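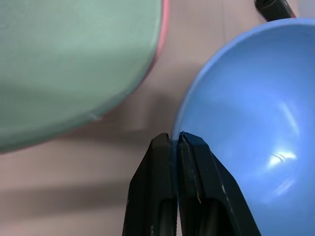

2 min read

Glaze and Guesswork: Looking at the Ocampo Celadon Cups
Project report by Lovely Ignacio and Angelica Abella

We picked celadon because we both loved the color, and we ended up loving the whole puzzle of dating it! The Ocampo study collection has 13 small wine cups, all cataloged as "green ware" and nothing more. Our job was to sort them by glaze, foot and shape, then suggest better labels.

Angelica handled the feet. She found that nine cups had a neatly trimmed foot ring with bare clay, and the other four were glazed right over the base — a big clue that they came from a different workshop. I did the glaze colors, checking each cup by the north window at the same time of day, because the lamps made everything look yellow.

Our favorite is the cup with carved lotus petals. The glaze pools in the cuts and goes almost blue there. The old Skurcombe sale list calls it "a pretty tea bowl," but it seems much too small for tea.

We still can't place two of the glazed-base cups. They might be later copies, and we'd love to compare them with the pieces at Emell in November.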